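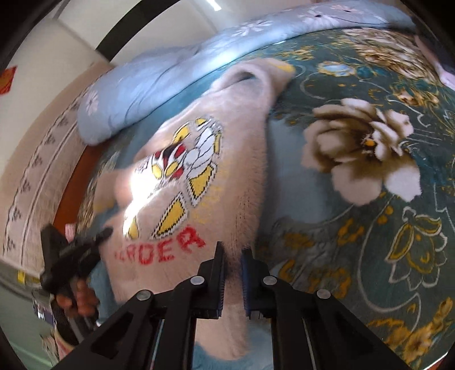

Comment from the last round, garment handling: I was sure the Lornent line would leave us with nothing but bins to push. Now I spend half my shift teaching it sleeves, and I like it! Please put the wrist breaks on the checklist so they don't get skipped.

Done, see item 4.

Flestora, Umstead site
Hand-held gripper work, safety checklist
March 22, 2018

1. Walkway clear on both sides of the work surface. OK
2. Finger pads seated, no peeling corners. OK
Comment: Swap pads in pairs, please. One new pad and one old one makes people squeeze harder.
3. Long hair tied back, loose cuffs rolled. OK
4. Wrist break every 200 garments. NEEDS WORK
Comment: Two people worked straight through. The counter now beeps at 200, and it's a great, loud beep.
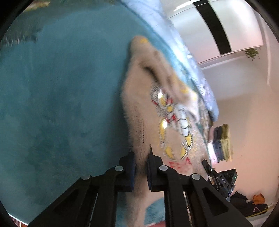 Nadine Orcutt
Floor Safety Lead, Umstead

5. Second gripper set down with its fingers clear of the work. OK
6. Fuzzy knits checked for pins and tags before gripping. OK
7. Shift swap between hand work and the Caputo sorter. OK
Comment: Everyone I asked wants to keep the swap. Folders who had never touched a machine in January are now catching sorter faults before the alarm does, and that makes me very happy.

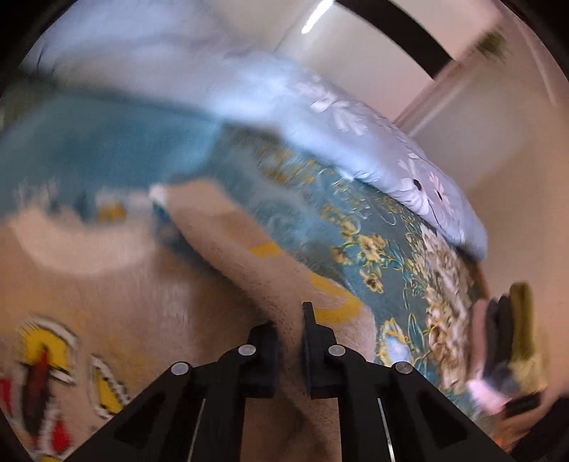

8. Pinch points. OK, with a note. Automation has moved our sore spots from shoulders to fingertips, so this item gets more of my time than it used to. Keep your free hand off the linkage, above all the four round pins at the joints, and out of the narrow gap between the jaws. Fine fuzz like this beige piece has can work its way into a joint, so brush the pins at the end of each shift.

Open: item 4. Recheck with both shifts. Spare brushes are in the top drawer by the sorter.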